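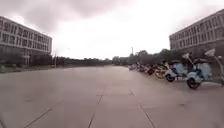 # Biwott 2 folding umbrella, one wet term in

Bought this in May after the old one died on the walk from the tram. Typing on my lunch break so forgive the spelling.

Short version: good umbrella, annoying handle. Would buy again on sale.

## The walk

Mine is car park to office, all open paving, no awnings, wind straight up the middle. Twice a day, plus the bakery if I'm weak. So not hiking, not golf. Just grey-sky commuting with a laptop bag on one shoulder.

## Wind

Very good. Flipped inside out once, in July, popped back with a shove. No bent ribs. Vasanthi at work has the cheaper Resbridge one and hers went in the bin the same week. She reckons she opened it too fast. Maybe.

You do need to hold it low. Up high it grabs and you get walked sideways.

## Rain

Canopy is fine for one person. Two people, you each get a wet sleeve. Dries quick if you leave it open, I stick mine in the shower at home. Shake it hard first or it drips all down the hallway.

Left it rolled up in my bag over a long weekend and it stank. My fault. Washed it in the laundry tub with a bit of wool wash, smell gone.

## The handle

Ugh. Rubbery grey coating, picks up every bit of lint in the bag. The open button sits right where your thumb wants to rest, so it has gone off in the lift. More than once. Sorry Erick.

Wrist strap is too short for gloves. I cut it off and tied on a bit of bootlace, much beter.

## Size and weight

Over 500 grams on the kitchen scales with the sleeve on. You notice it. Fits the side pocket of my backpack but only just, and the sleeve is so tight I stopped bothering. It's in a drawer somwhere.

## Price

Paid $185 for two, one for me and one for Mum, from the shop in Prilville. Bit steep. They had them marked down when I went past again in August, typical. Mum's is the navy, looks nicer than my black.

Warranty card wants you to register online. Form didn't work on my phone, did it on the work computer in the end.

## Score

4 out of 5. Loses one for the button. If they move that I'd give it the full five.

Will update if a rib goes.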